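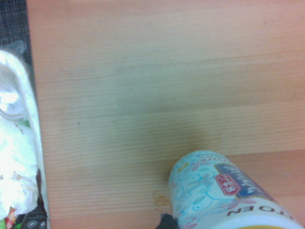 Convocatoria de participantes: estudio sobre recogida de mesas en salas de descanso

Grusomthorpe, empresa de servicios de limpieza interior y mantenimiento de oficinas, busca participantes para un estudio sobre la recogida de mesas después de comer. El trabajo se centra en superficies claras con acabado de veta de madera, muy frecuentes en comedores de empresa, y en los restos habituales de una comida rápida: envoltorios, bolsas de plástico fino, papel arrugado, envases transparentes y vasos de bebida. El estudio se realiza en la sede de Zokcombe y comienza en marzo.

Objeto del estudio

Se comparan 2 procedimientos de recogida. En el primero, los residuos se agrupan en un borde de la mesa y se retiran juntos. En el segundo, cada residuo se lleva por separado a su cubo y la superficie se repasa al final. Interesa el orden en que cada persona retira los objetos, el momento en que detecta las manchas y el estado de la superficie al terminar.

Se presta especial atención a las manchas pequeñas de líquido junto a la base de los vasos. Sobre un tablero de tono miel, una mancha anaranjada o parda se confunde con la veta según la luz, y en las inspecciones internas es el defecto que más veces queda sin corregir. También se registran las motas oscuras aisladas y los restos que caen del tablero a la moqueta.

Tareas

Cada participante asiste a una sesión individual. Durante la sesión deberá:

Recoger una serie de mesas preparadas por el equipo, siguiendo el procedimiento asignado.
Separar papel, envases y resto según la señalización de la sala.
Limpiar la superficie con la bayeta y el producto suministrados.
Revisar el suelo contiguo a la mesa - la sala tiene moqueta gris oscura - y retirar lo que haya caído.
Rellenar una hoja de registro al acabar cada mesa, con indicación de las manchas encontradas y de las que no se hayan podido eliminar.

Las mesas se preparan con residuos limpios o sin usar, salvo las manchas de bebida, que se aplican con té y refresco. No se manipulan restos orgánicos ni vidrio. El producto de limpieza es el detergente neutro Bistaletti, diluido previamente por el personal. La ficha de seguridad está a disposición de quien la solicite.

Requisitos

Ser mayor de edad.
Poder permanecer de pie y trabajar a la altura de una mesa normal durante la sesión, con pausas.
Distinguir los colores sin dificultad. Se realiza una comprobación breve al inicio.
No tener alergia conocida a detergentes ni al látex.
Leer castellano con soltura suficiente para seguir la hoja de instrucciones.

No se exige experiencia en limpieza. Se reservan plazas para personas que hayan trabajado en hostelería o en mantenimiento de edificios; quien se encuentre en ese caso debe indicarlo en la solicitud. No se admiten empleados en activo de Grusomthorpe ni personas que hayan participado en el estudio anterior de Grimshaw, dedicado a encimeras de cocina.

Condiciones

La sesión dura 2 horas, incluidas las pausas y la explicación inicial. Hay turnos de mañana, con entrada a las 9:30, y de tarde, con entrada a las 16:00. El número total de plazas es de 300. La campaña finaliza al alcanzar las 3000 mesas registradas, aunque queden plazas sin cubrir.

La participación es remunerada. El importe se comunica por escrito antes de confirmar el turno y se abona por transferencia. Los gastos de desplazamiento no están incluidos. Si el participante abandona la sesión antes de terminar, se paga la parte proporcional a las mesas completadas.

Se facilitan guantes, delantal y bayetas. Se recomienda calzado cerrado. Los bolsos y abrigos se dejan en la taquilla de la entrada - no se permiten sobre las mesas ni en las sillas de la sala.

Datos personales

Las hojas de registro se identifican con un código. La lista que relaciona códigos y nombres se conserva en un archivo separado, al que solo accede la coordinación, y se destruye tras el último pago. Los resultados se publican agregados.

Solicitudes

Las solicitudes se presentan en la recepción de Zokcombe o mediante el formulario disponible en la página de la empresa. Deben incluir nombre completo, teléfono, turno preferido y, en su caso, experiencia previa. No es necesario adjuntar currículum. Se responde a todas las solicitudes, también a las que no puedan atenderse.

Coordinación del estudio: Jolene Hollis
Preparación de mesas y material: Hemi Tamihana

Las consultas sobre alergias o adaptaciones del puesto se dirigen a Hemi Tamihana antes de reservar turno. Los cambios de turno se solicitan a coordinación con un día laborable de antelación.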